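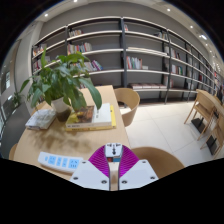
About Tiltora

Tiltora is a small shop for the things which sit on your table and behind your table: power strips, plug adapters, extension cords, desk lamps, and the clips and sleeves that keep the cords in order. We also sell a few pots for plants, and this part of the shop is growing every year.

My name is Grímur Thoroddsen. I opened Tiltora after many years of living in rented rooms in different countries. In each new room I had the same evening. I unpacked my books, I put the plant near the window, I sat down to work, and then my plug did not fit in the wall. The next morning I went to look for an adapter, and usually I bought a bad one, because I was in a hurry and the seller could not tell me the difference. At one time I had a full shoe box of adapters and I trusted maybe two of them.

So the first thing we sold was adapters. We still sell more of them than of any other product.

How we choose what we sell

We keep 381 products in the catalog at this moment. For a shop of our kind it is a small number, and we want it to stay small. Before a product enters the catalog, it lives on one of our own tables for some weeks. We plug and unplug it every day with whatever we have at hand, a laptop charger, a lamp, the kettle. We look if the socket becomes loose. We look if a heavy charger pulls the adapter out from the wall by its weight, which is a very common problem and is almost never mentioned on the package.

With power strips we are even more difficult. We want to know how far the sockets stand from each other, and if a wide charger covers its neighbor. We want the switch, when there is one, to be easy to reach but not so easy that you press it with your elbow. We prefer strips with rounded ends for a table, as they do not scratch the wood when you move them and do not catch on the sleeve.

We say no to many suppliers. Some of them write to us again after they improve the product, and we are happy about these letters.

Our tables

Our office is one long room in the Carrilho building, on the second floor above a bicycle repair. We do not have a showroom with glass shelves. Our products are on real tables, together with books, plants and coffee cups, and visitors can try them there. Customers often tell us that this helped them more than the pictures on our website. On a photograph with a white background every power strip looks fine. On a table you see at once that it is too long, or that the cord leaves it on the wrong side.

Please do not put the strip directly next to a plant pot. Water comes out from under the pot more often than you think. We recommend at least the width of a hand between them, and a saucer under the pot also when the pot has no hole. If your table is small, the Ledetti holder (this is our own product) fixes the strip under the table top with two screws and a band, and the top stays free for your books.

The Dilla line

Dilla is the name of our plant pots. They started as a private project of my wife, who makes ceramics. She made a few pots for the office, visitors asked for the price, and after the third visitor we gave up and put them in the catalog. Each September we fire one batch of 100 pots, and when they are sold we wait for the next year. We cannot reserve a pot, I am sorry. You can leave your email address and we will write to you on the morning when the batch is ready.

Delivery and returns

Orders which come before 2 p.m. leave our office on the same day. We pack in paper and cardboard. You have 100 days to return a product, and you do not need to write a reason, but if you do write one we will read it. We stopped selling a whole series of cube adapters after such comments.

Old adapters and cords you can send to us or bring to the office, also when they were bought in another shop. We take them apart and give the metal and plastic to a recycling company nearby. Please do not send anything with a battery inside.

Questions before you buy

Write to us in English, Icelandic or Portuguese. It is very useful if you tell us the country, what you want to connect and the power that is written on its label (the number with W). With a photo of your wall socket we can answer faster. If we do not have the right thing for you, we will tell you what to look for in other shops.

Visits to the office are possible from 10 a.m. to 4 p.m. Ring the lower bell, the upper one does not work.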